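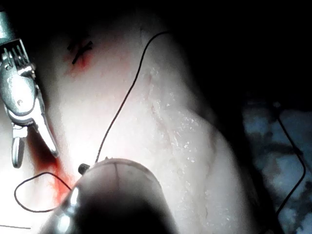 Plasivine is a collection of posts and photos from food blogs, made for people who want to study how bloggers write about cooking, events and their own work. We started it in May, after a small meeting of food bloggers where many of us had the same question: how long is a normal post, and where do the pictures go? The picture above shows a metal grasper with open jaws next to pale tissue.

What is inside

The current version has 917 posts from 119 blogs. Each post is one text file in UTF-8. The file name begins with the short name of the blog, then comes the number of the post. Recipes are kept together with the story before them, as the blogger published them. Comments from readers are not included.

The table posts.csv has these columns: blog, post, language, words, pictures, topic, tag. The column "topic" was filled by hand. When a post has two topics, we wrote only the first one. The column "words" does not count the title.

How the posts were chosen

Bloggers sent us their posts through the form on Hureletti. We accepted posts of 300 words or more. From one blog we took 39 posts at most, so that the big blogs do not cover the small ones. Posts paid by a company are included only if the blogger said so in the text.

Cleaning

The cleaning was done with Clodik. It removes menus, share buttons and repeated footers. It has a known problem with recipe cards: sometimes the amounts stand on a separate line from the ingredients. We corrected the cases we found, but more of them surely remain. Spelling mistakes of the authors were left as they are.

Folders

texts/ the posts
pictures/ the photos, in the same order as in the post
phung/ posts from the group blog Phùng, which has several authors and is kept separately

Use

You may use the collection for study and teaching. For printing a full recipe, please ask the blogger first. If a blogger wants a post taken out, we do it in the next version and write it in changes.txt.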